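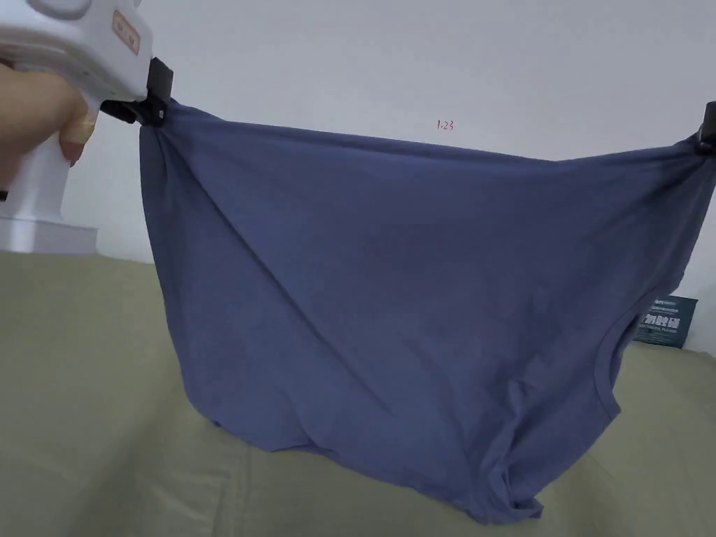 工作记录 2022年6月
记录人：Ashraf Mahrous
内容：在云主机上安装客户管理系统 Comel，语言和登录页的问题

先说明，中文不是我的母语，写得不对的地方请同事直接改，不用问我。

目的
我们现在用的 Hevard 到9月合同就结束。在那以前要决定换到哪一个系统。Comel 是候选里面的第一个，我用市场里现成的镜像装，因为 Bumance 那边的人说这样最快。安装这一步确实快，从创建实例到看见登录页，我只喝了一杯茶。

第一次安装
实例用最小的规格，系统盘用默认大小。镜像启动以后自己生成管理员密码，密码写在系统日志里面，不在邮件里。我先去邮箱找，找了很久。请后面的人记住：看系统日志，在最后面几行。

登录页是英文。我在页面下面的语言菜单选了中文，页面刷新，还是英文。再选越南语（Hứa 的同事要用越南语），也是英文。菜单上面显示的是新选的语言，但是按钮和提示都没有变。

我以为是浏览器的缓存。清了缓存，换了另外一个浏览器，一样。

进管理后台，在“区域设置”里把默认语言改成中文，保存。保存以后后台打不开，只有白页。这时候登录页也变成白页。我没有做快照，所以只能把这个实例删掉。这是我的错误，以后每一次改区域设置之前先做快照。

第二次安装
同样的镜像，同样的规格。这次先做快照，再去看语言包的目录。目录里有14个语言文件夹，中文和越南语都有。我打开中文的文件夹，里面的主文件是空的，大小是零。越南语的主文件不是空的，但是文件的所有者是 root，网页服务的用户没有读的权限。

所以是两个不同的问题，看起来一样：
中文：文件本来就是空的，镜像打包的时候可能丢了。
越南语：文件是好的，权限不对。

越南语改了所有者以后，清系统缓存，登录页马上变成越南语。后台也可以。Hứa 的同事晚上远程登录看了，说菜单的翻译可以接受，报价单那一页有几个词很奇怪，他会写给我。

中文我从 Comel 的源代码包里取了同一个版本的文件，放进去，改权限，清缓存。登录页是中文了。后台大部分是中文，“商机”下面的子菜单还是英文。我比较了两个文件，英文的有564条，中文的少8条，少的正好是子菜单那一部分。我自己先翻译了，放在共享目录的“语言补丁”文件夹。翻译请母语的同事检查，特别是 pipeline 这个词，我写的是“销售管道”，不知道你们平时是不是这样说。

白页的原因
日志里写得很清楚，只是第一次我没有看：程序读默认语言的主文件，读到空文件就停止，也不会退回到英文。我认为这是程序的缺点。一个语言文件坏了，管理员就不能进后台把语言改回去。

恢复的方法我试过了，有用：进数据库，找到设置表里默认语言那一行，改回英文，再清缓存。不用删实例。如果第一次知道这个，可以省半天。

从 Hevard 导入客户数据
只做了小的测试。导出的表格用的编码跟 Comel 要求的不一样，中文名字变成问号，越南语的声调符号也丢了。用编辑器转成 UTF-8 再导入，名字是对的。电话号码前面的零还是没有了，要在导入页面把这一列设成“文本”，这个选项很小，在右边的下拉菜单里。

联系人和公司的关系没有保留。导入以后每个联系人都是单独的，公司那一栏是空的。文档说要先导入公司，再导入联系人，用公司名字来对应。我还没有试。公司名字在 Hevard 里写法不统一，同一个客户最多有3种写法，这个不管换哪个系统都要先整理。

费用
测试实例晚上不关机也在计费。我设了定时关机，早上要用的人自己启动。启动以后外网地址会变，请看控制台，不要用浏览器的书签。

我现在的看法
Comel 的功能够用，页面也快。任务提醒比 Hevard 好，可以按客户分组，Hevard 做不到。语言的部分做得不认真，每次升级以后补丁可能被覆盖，需要一个人负责检查。我写信问了 Comel 的支持，还没有回信。

还没做的
先导入公司再导入联系人，看关系对不对。
邮件收发，现在只测了发，收信没有配置。
升级一次小版本，看语言补丁还在不在。
权限角色：销售能不能看见别人的客户，默认好像是可以，要确认。
快照留着，名字是“语言改好以后”，请不要删。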